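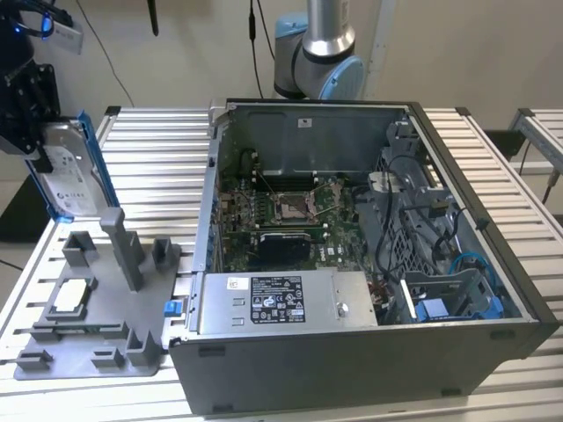 Home | Syllabus | Handouts | Readings | Contact

Records and Information Management
Handout 3: Retention and Disposal of Office Records

Instructor: Vandana Awasthi
Section leader: Wálter Carhuamaca

Purpose of this handout

Students should read this handout before the September seminar. It covers the terms used in the first assignment and the order in which a disposal decision is made.

Records and copies

A record is information kept as evidence of an activity or decision. A copy held only for convenience is not a record and may be discarded when it is no longer needed. The same letter may be a record in one department and a convenience copy in another. The office that holds the official version must be named in the retention schedule.

The retention schedule

A schedule lists each series of records, the office responsible, the event that starts the retention period, and the final action. The starting event is often the weakest part of a schedule. "Keep for 8 years" has no meaning until the reader knows whether the period runs from the creation of the file, the close of the matter, or the end of the financial year.

Final actions are of two kinds: destruction or transfer to an archive. "Review" may be entered as a temporary action, but a date for the review must be given.

Holds

A hold suspends disposal for records connected with a lawsuit, audit, or open request. It applies to every format, including paper, e-mail, and files stored on office computers. Only the person who issued a hold, or that person's successor, may lift it in writing.

Case for discussion: the Grerutgate office

The Grerutgate district office held 410 boxes of closed permit files. Jummai Osagie, the records officer, found that about 20 had no series title and could not be matched to the schedule. Those boxes were set aside and listed by hand. Consider who should sign for their disposal, and what the list should contain.

Assignment

Draft schedule entries for three series of your choice. Submit them to Mr. Carhuamaca before the seminar. Late work requires the written consent of the instructor.

Contact the course office: Maritza Ayala | Copyright Prusden Institute | Back to top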